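Kerora Help Community
Galleries and Uploads

Opting a whole gallery out of AI training after upload

Posted by vundulari_prints
Jun 23, 2022

I have a gallery on Kerora with 500 pieces in 15 folders. Most were uploaded before the "Exclude from machine learning datasets" setting was added. New uploads pick up the exclusion from my account default, but the older ones still show "Not set" in the item details.

What I have tried:

Changed the account default to Exclude, saved, logged out and back in. Older items unchanged.

Opened one folder and used Select All, then Edit Properties. The licence and maturity fields are there, but the exclusion field is greyed out.

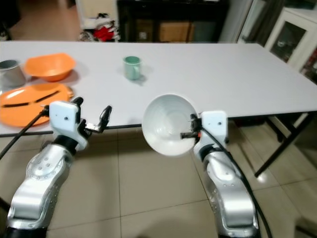
Edited a single item by hand. It works, but it takes 8 clicks per item and I would like to avoid that.

Is there a bulk method? Also, does "Not set" count as permission? The help article doesn't say.

Guoqing Lei

The field is greyed out because your selection includes items with mixed licences. The bulk editor disables any rights field when the licence values differ. Filter the folder by licence first, then select, then open Edit Properties. The exclusion field should be active. Repeat for each licence type in each folder.

Two limits to know about. The bulk editor processes one page at a time, so Select All covers only the items displayed. And items submitted to a group gallery are locked while the group's copy is live. Those have to be withdrawn, edited and resubmitted, and they lose their place in the group's queue.

On the second point, "Not set" is treated as no preference. The page is served without the noai directive in its header. Once you set Exclude, the directive is added the next time the page cache is rebuilt, usually overnight. You can check by opening the item in a private window and looking at the response headers in your browser's developer tools.

The directive is a request to crawlers — it does not block them, and it has no effect on copies already collected. If you also mirror your work on Ghauri or Drarner, the setting has to be made separately on each site.

ghauri_refugee

Just delete everything and re-upload with the new default. I did mine in an afternoon. You lose your favourites and comments but it's cleaner.

vundulari_prints

Filtering by licence worked. Of the 15 folders, 9 had mixed licences, mostly old Creative Commons items I had forgotten about. I won't be re-uploading, as the comments go back years. Still waiting on two groups to release their copies.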